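This site uses cookies to remember your settings. Accept / Manage

Reading time: 1 minute

# Bench rules for two-arm cable handling

Maintained by Ryota Minami. Applies to all sessions in the Plelari set, 225 in the current release. Read this before you record or relabel anything.

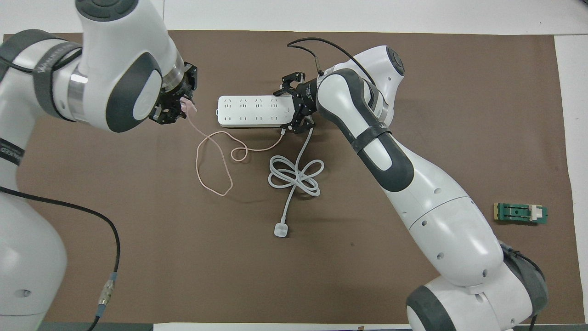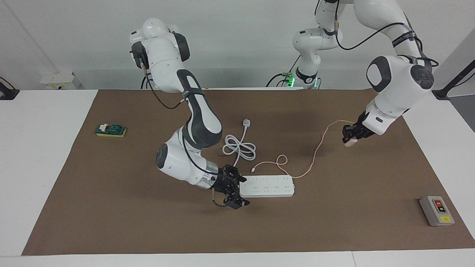

Plug and power strip on the mat, seen by two cameras.

## Before a session

- The power strip stays disconnected from the mains. Check its plug by eye.
- Keep hands off the mat once the arms are enabled.
- One person holds the stop control and does nothing else.

## During a session

- Grip the plug by its body, never by the cable.
- Stop if a cable goes tight or catches on an arm.
- Do not reach in to free a snag. Stop the arms first, then log it.

## Labels

"Left" and "right" mean the robot's own left and right in every view. Earlier labels used the viewer's side, and 43 sessions were corrected in version 2. If you still have version 1, delete it.

Failed attempts are kept and marked `fail`. Sessions ended by a stop are marked `stopped` and must not be trimmed.

## Changes

Send proposed changes to Ryota Matsuda, with the session number.

Last revised 2026-09-27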